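Teaching the two arms to fill a tube rack, part 2: recording by remote control

In this part we record the demonstrations. Before you start, Gangadharan Poduval's notes on the leader handles (part 1) should be done, and both grippers must open and close fully.

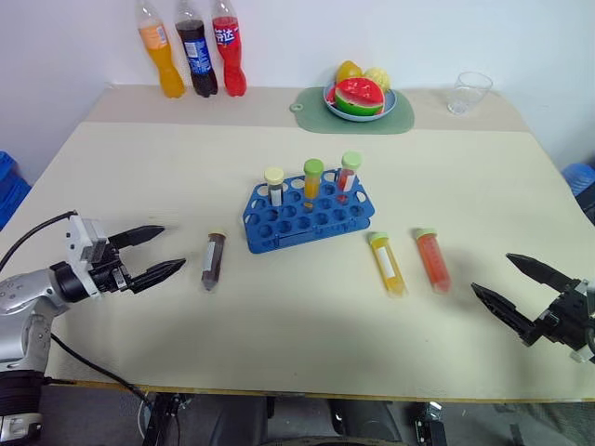 The starting layout decides how useful your recording will be. Change it a little every time, so the robot does not learn only one place for each tube. Lay the loose tubes with the caps pointing away from you and leave enough space for the fingers. I keep the rack at a slight angle and let three tubes already stand in it. Open both grippers before you press Record.

Move one arm at a time in the beginning. Take the tube near the cap, lift it, turn it upright and stop for a moment over the hole. Then go down slowly. 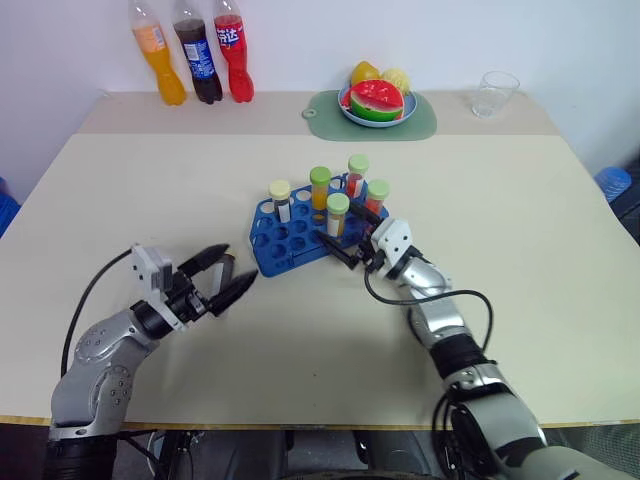
If a tube touches the rim, do not push. Go up, correct the angle and try again in the same recording. Zodwa Engelbrecht and I keep such corrections, they are good for training. We delete only the recordings where a tube falls on the floor.

Save after each round. For our first model we used 100 recordings.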